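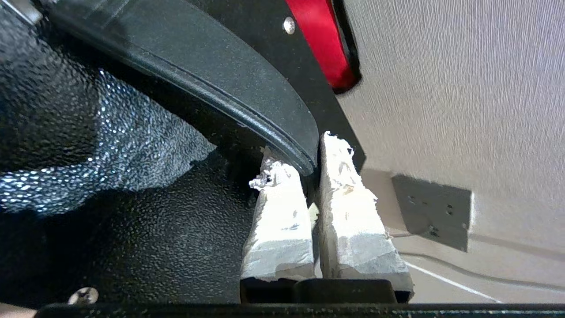

「上手な回はいらない」 手本を集める人、ベアトリス・ヴィレラに聞く

ベアトリス・ヴィレラの名刺には肩書きがない。刷る前に会社が部署名を変え、刷った後にもう一度変えたからだという。いまの仕事を尋ねると、少し考えてから「ロボットの代わりに失敗する係」と答えた。

所属するイルナンスは、家庭向けの作業を学習させるためのデータを集める会社である。人がロボットの腕を遠隔で動かし、その動きと手首のカメラの映像を一緒に記録する。これが一本の「手本」になる。手本を山ほど積み、その山を学習モデルに食べさせる。ヴィレラは積む側の責任者で、食べさせる側とはあまり口をきかない。「仲が悪いわけではないですよ。向こうは夜型なんです」

入社は5月。前職は舞台の小道具係だった。面接では機械学習の知識をまったく訊かれず、ドアノブを左手だけで開けられるかと訊かれた。開けられた。それで採用になったと本人は信じている。

「最初の一週間は、ひたすらコップでした。持って、置く。持って、置く。小道具の仕事でもコップは置きますけど、一つの芝居でせいぜい二回ですからね」

現在進めているのは「スクレン」と社内で呼ばれる課題群で、部屋の中の物をつかむ、ずらす、元に戻すといった動作を集めている。目標は一つの動作につき700本。取材した日の時点で、いちばん進んでいる動作が453本だった。残りの数を暗算しかけた私を、ヴィレラは手で制した。「やめてください。みんな計算しないようにしているので」

どんな手本がよい手本なのか。てっきり無駄のない、滑らかな動きだと思っていたが、そう言うと首を振られた。

「上手な人の記録って、いつも同じ場所をいつも同じ角度でつかむんです。見ていて気持ちはいい。でもモデルは、そこから指一本ぶん外れたときにどうすればいいか何も知らないまま育ちます。お坊ちゃん育ちです。だから私は、ちょっと外して、ちょっと慌てて、持ち直した回がほしい」

もっとも、わざと下手にやった回はすぐわかるらしい。慌て方が芝居がかっているのだそうだ。元小道具係としては役者の肩を持ちたいところだが、そういう回は容赦なく捨てる。

捨てるかどうかを最終的に決めるのは、記録の検査を受け持つトゥルーディ・クインランである。途中から話に加わってもらった。椅子に座るなり「ベアトリスは甘い」と言った。

「持ち直しにも限度があります。三回つかみ損ねて四回目で取れたものを手本と呼ぶなら、うちの息子の部屋の片づけも手本です」

クインランが手首のカメラの映像で最初に見るのは、つかむ物よりも指先だという。いま使っている指先には白いパッドがついていて、角がすぐに毛羽立つ。巻いてあるものが裂け、端がめくれ、汚れもつく。見た目が変われば、モデルにとっては別の指になりかねない。

「では新品のうちに全部撮ってしまえばいいかというと、今度は新品の指しか知らないモデルができます。現場に出たら一か月で指はぼろぼろになるのに。ですから、ぼろの指も混ぜます。ただし、ぼろの程度を記録に書いておく。書かない人がいます」

そう言ってヴィレラのほうを見た。ヴィレラは窓を見ていた。

ぼろの程度には等級がある。もともとは5段階だったが、3と4の違いをめぐって二人が半日もめたため、いまは3段階になった。「きれい」「使用中」「気の毒」。最後の名称は仮のものだったはずが、検索用の正式なラベルとして登録されてしまい、もう変えられない。

指先の次に厄介なのは黒い物だ、と二人は口をそろえた。ハンドの本体が黒い。つかむ物も黒いとなると、どこまでが自分でどこからが相手なのか、映像では急に怪しくなる。光の当たった縁だけが頼りになる。以前、黒い物ばかりの日を一日つくったところ、操作者のほうが先に音を上げた。

「あれは私の企画でした」とヴィレラ。「エルベルグに説明したときは、拍手までもらったんです」

エルベルグというのは納品先で、条件を細かく出してくることで知られている。背景は変化に富んでいること。ただし変化しすぎないこと。壁のコンセントや床のケーブルは片づけなくてよい。ヴィレラはこの最後の一項だけは気に入っている。人の住む部屋にはそういうものがあるし、片づけるのは面倒だからだ。

操作者の疲れについても訊いた。遠隔操作は座り仕事で、楽に見える。一人が続けて操作するのは2時間までと決めてあるが、その手前で動きが変わるのだとヴィレラは言う。

「ためらいが消えるんです。物に近づくとき、ふつうは手前で一瞬止まる。疲れるとそこを飛ばして突っ込む。映像だけだと、上達したように見えてしまう」

「私には見えません」とクインランが言った。「波形を見ていますから」

完成したモデルがうまく動いたところを見たことはあるか、と最後に尋ねた。ヴィレラは一度だけあるという。「ロイド」と名づけられた試験機が棚の物をつかもうとして外し、少し下がり、角度を変えてもう一度行った。その下がり方に見覚えがあった。

「私の下がり方でした。手首をちょっとひねる癖があるんです。直せと言われていた癖です」

取れたんですか、と訊くと、二人は顔を見合わせた。

「二回目も外しました」とクインランが答えた。「でも記録は残してあります。等級は『使用中』で」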